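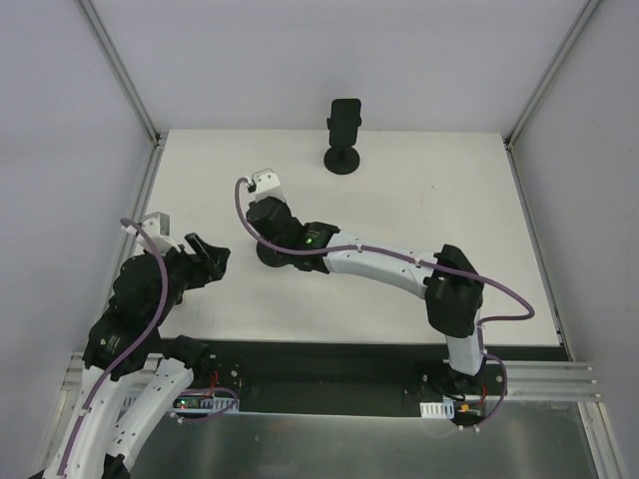 3. Setting out the tabletop and the post

By now your Fairweather table should be standing where you want it, with the square white top fixed down and the protective film peeled away (if there is still a little film hiding under the edges, do go back and get it off now, as it becomes very stubborn after a summer in a sunny room). This section takes you through levelling the top, giving it its first clean and putting the post in its place. Allow yourself an unhurried half hour, and put the kettle on first if you like - there is nothing in it that can't be left for ten minutes.

You will need:
the post, still in its sleeve
two soft cloths, one for damp work and one for drying
a small spirit level
a soft pencil
a drop of ordinary washing-up liquid

3.1 Levelling the top

1. Lay the spirit level on the tabletop, running from left to right, and look at the bubble. Then turn it so that it runs from front to back and look again.

2. Find the lowest corner. Reach underneath and turn the foot at that corner anticlockwise, a quarter turn at a time, until the bubble comes back between the lines.

3. Press gently on each corner with the flat of your hand. If the table rocks, one foot is not quite touching the floor, and it is usually the one diagonally opposite the foot you have just adjusted.

4. Tighten the lock nut on every foot, finger tight and no more.

Note: Old floors are rarely level and neither are some new ones. If you run out of thread on a foot, wind it back in and use one of the Zulex packing pads from the fittings bag instead. Two pads may be stacked under one foot, but please don't go higher than that.

3.2 The first clean

1. Put a drop of washing-up liquid into a bowl of warm water, wring the first cloth out well and wipe the whole top, working from the back edge towards you.

2. Wipe again with clean water. Soap left behind dries to a faint bloom, and on a white surface you will only notice it when the light comes in low and you have visitors.

3. Dry with the second cloth and leave the top to air.

Caution: Do not use scouring cream, bleach or the rough side of a sponge. They take the finish off, and we have no way of putting it back for you.

3.3 Standing the post

The post comes in one piece, with a round base and a short upright block on top. Both are black, so it shows up very nicely against the white, and so, I'm afraid, does every speck of dust around it.

1. Slide the post out of its sleeve and hold it by the base. Try not to lift it by the upright, however convenient it looks.

2. Turn it over and check that the underside is clean. A single grain of grit can leave a ring of scratches the first time the base is turned.

3. Measure 200 mm in from the back edge, halfway along, and make a very light pencil mark.

4. Lower the base over the mark, keeping it flat as it goes down.

5. Turn the post until the broad face of the block is towards you. Sit down in your usual chair and have a look before you decide that it is straight - what seems square from standing height often isn't from lower down.

6. Once you are happy, lift the post, rub out the pencil mark with a dry cloth and set it down again.

Note: The position near the back is our suggestion and nothing more. Some people like the post in the very middle, and that is perfectly all right so long as the whole of the base is on the tabletop.

Caution: Lift the post whenever you want to move it. Pushing it along will mark the top sooner or later.

3.4 If something isn't right

The post wobbles: check the level again, then look under the base for a scrap of packing tape.

There is a grey ring where the base stood: wipe it with a damp cloth and dry it straight away. If the ring stays, leave it overnight and try once more before worrying.

A part is missing or damaged: write to Anežka Jireš at the Prastadari parts desk, Prultovport, quoting part 876 for the post. Please keep the sleeve until you have heard back from her.

Section 4 covers moving the table to another room.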